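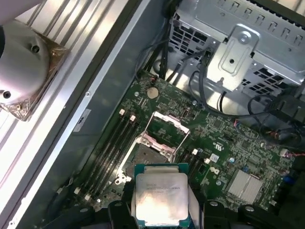
CPU socket

A CPU socket (also processor socket, or just "socket") is the connector on a motherboard that holds the processor and joins it to the rest of the machine. Lets the chip be fitted and taken out without soldering. Found on most desktop boards, nearly all workstation and server boards. Rare in laptops now, where the chip is usually soldered down.

This article covers the socket itself and the fitting of a processor into it. For coolers, see Heat sink. For memory, see Memory slot.

Types

Three main families.

Pin grid array (PGA). Pins are on the chip, holes in the socket. Chip drops in, a lever slides the contacts closed. Bent pins are the chip owner's problem, and can sometimes be straightened with a thin blade or a mechanical pencil tip.

Land grid array (LGA). Pins are in the socket, flat gold pads ("lands") on the chip. A metal load plate folds down over the chip and presses it onto the pins. Much higher contact counts possible. Pins are very fine and hard to fix once bent.

Ball grid array (BGA). Not a socket really. The chip is soldered on by small balls. Listed here since people look for it here.

Number of contacts has gone up steadily. Early PGA desktop parts had a few hundred. Large LGA workstation and server parts run into the thousands.

Parts of an LGA socket

Pin field. The dark square in the recess, full of small spring contacts. Looks like a bit of textured plastic from a distance, changes shine as you tilt the board. Any spot that shines differently from its neighbors should be looked at under a light.

Load plate. Metal frame, hinged at one end. Stands up when open, sits around the lid of the processor when closed. The middle is open so the cooler can touch the lid.

Retention lever. Thin metal rod along the side. Pushed down and hooked under a tab to put force on the load plate. Some large sockets use two levers, some use screws tightened in a numbered order.

Backplate. Under the board. Spreads the load so the board does not bow.

Cover. Plastic cap shipped over the pins. Keep it. Many sellers will not take a board back without one.

The processor package

What gets called "the chip" is mostly packaging. The silicon is small and sits out of sight under a metal lid, called the heat spreader. Lid is generally nickel-plated copper, bright when clean, with the model name and batch code printed or etched on top in thin gray lines. These can be hard to read under strong light; tilt it, or rub a little chalk over the letters and wipe.

The lid sits on the substrate, a thin board, often green or blue-green, that sticks out past the lid as a narrow border. Contacts are on the underside. Hold by the edges of the substrate only. Finger grease on the lands is a common cause of a memory channel going missing.

Placement on the board

Socket is usually in the upper half of a standard board, close to the power circuits. On ordinary desktop boards the memory slots are all on one side. Workstation and server boards often have a bank on each side of the socket, which keeps the traces short when the processor has many memory channels. Slots have latches at one or both ends, often in white or another color that stands out against the black plastic.

Other things close by on many boards: cooler mounting hardware, fan headers, the coin-cell battery that keeps the clock and settings. The battery lies flat in a round holder and can be lifted out to reset the settings. Leave power off and the cable out while doing it.

Fitting a processor

Order of work, LGA type. Check the board manual, as details vary.

Power off, cable out. Touch bare metal on the case or wear a wrist strap.
Case on its side, board facing up. Easier still with the board out of the case, but not required.
Memory out if it crowds your hands. Empty slots give a lot more room.
Release the lever, swing the load plate fully open.
Look at the pins. Good light, from two directions.
Line up the chip. Small triangle in one corner matches a mark on the socket, and notches in the substrate match tabs in the socket wall.
Lower it straight down. No sliding, no pressing. It should drop the last bit by itself.
Close the plate, then the lever. Some force is normal on the lever. A faint creak is also normal, and alarming the first time.
Thermal paste, cooler, cooler fan plug.

If the chip rocks when placed, it is not seated. Lift straight up and start again.

Vacuum pens and clip-on carriers are used where many boards are built in a day. A carrier is a plastic frame that grips the substrate and keeps fingers off both faces.

Wear

Sockets are not made for endless use. Home builders will never get near the limit. Repair benches and test labs can. Doğukan Ateş, who ran the Staniforth refurbishing shop's bench log, recorded 2852 insertions over 16 test boards and took each board out of use at 200, well before contact trouble showed up. The log was later widened to 500 machines but only faults were written down after that, so the two halfs can't be compared.

Common faults

Bent pins. Usually from a dropped chip or a sleeve catching the pin field. Symptoms range from no start at all to one missing memory slot.

Paste in the socket. Comes from taking the cooler off carelessly. Isopropyl alcohol and a soft brush, then patience.

Uneven pressure. Cooler screwed down hard on one side. Shows up as missing memory, fixed by loosening and going round in a cross pattern.

Dust. Rare if a chip or cover is always in place. An open socket should'nt be left overnight.

Terms

"Socketed" – fitted in a socket, removable.
"Delidding" – taking the heat spreader off. Voids any warranty.
"Dry fit" – chip in, no paste, cooler not mounted. For checking alignment only, never for powering up.
"ILM" – independent loading mechanism, the plate and lever assembly as a unit.

See also

Motherboard
Memory slot
Heat sink
Thermal paste
Coin-cell battery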